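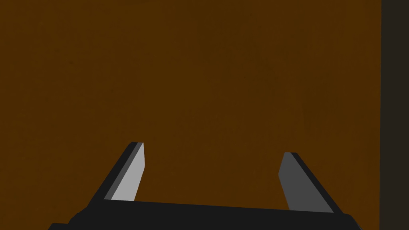 Cupboard doors are the chore I get asked about most when people want to know if a machine can do the housework yet. A person opens one without looking. A machine has to work out where the door stops and the next thing starts, and a flat brown surface with hardly any grain gives it very little to go on. Two plate-like fingers, set wide apart with grey pads on their inner faces, are good for taking hold of something that sticks out. They are not much use against a plain panel. If you are thinking about which jobs in your own house might one day be handed over, start by looking at what there is to get hold of.

Print this page
E-mail this page to a friend

Doors and drawers

Fit handles you can get your whole hand round. Bar handles are better than small round knobs, for machines and for anyone with stiff fingers. Push-to-open catches look tidy but they need a press in the right place and then a quick pull, and most machines I have read about do one or the other. Leave them off any cupboard you use every day.

Grease drawer runners once a year. Wipe the old grease away first with a dry rag. A drawer that sticks halfway is a nuisance to you and a full stop for a machine, which will either keep pulling or give up.

If you have plain doors throughout, a strip of tape down the opening edge helps. I did this in the back kitchen at Wellumstead for my father, whose sight is poor, and he stopped feeling along the units for the gap. Use a colour well away from the colour of the door.

Washing up

Dishwashers have done this for decades and are still the best household robot you can buy. Loading them is the part left over. Plates are fairly easy for a machine because they are all one shape and stand in a rack. Mixed cutlery in a bowl of suds is hard. Pans with food burnt on are not worth discussing yet. Soak them overnight with a spoonful of soda crystals and do them yourself in the morning.

Floors

Robot vacuums work. Pick up cables and socks first, tie the curtain cords back, and empty the bin after every run whatever the booklet says. Ours is a Gronero and it has done 600 hours on the original brush. It will not do the stairs. It gets stuck under the one low chair, so the chair goes on the table.

Cut the hair off the brush with a seam ripper. Scissors nick the bristles.

Laundry

Washing and drying are solved. Folding is slow. Jhun Calimlim, who runs the laundry at Galtham, was shown a folding machine in December and timed it on hand towels against one of his own staff. The machine did 30 while she did a full trolley, and it had to be fed each towel flat. He said he would look again when it could take them out of the basket. Fitted sheets were not attempted.

For now: fold towels warm, in thirds lengthways and then in half, and stack with the fold to the front.

In the workshop

Shop-floor jobs are further along because everything can be put in the same place every time. At Abbasi they have an arm that takes blanks from a tray and puts them in the press, up to 2,000 a shift. The tray has pegs. Zuleica Frota set it up and she told me most of her time went on the pegs and very little on the arm.

You can borrow the idea without buying anything. Screw a batten along the back of the bench so that work always stops at the same line. Cut shallow recesses in a board for the tools you reach for most. Paint the inside of each recess a light colour so a missing chisel shows at once.

Sweeping up is still a broom. Damp the floor lightly before you start if there is fine dust, and never put hot grinder sparks or oily rags in the same bin as sawdust.

What I would spend money on

A decent dishwasher, a robot vacuum if your floors are mostly hard, and new handles. I would not put down a deposit on anything with arms. Ask to see it open a cupboard it has not met before, with a plain door, and wait while it tries.

Last updated 8 January 2021

Print this page
E-mail this page to a friend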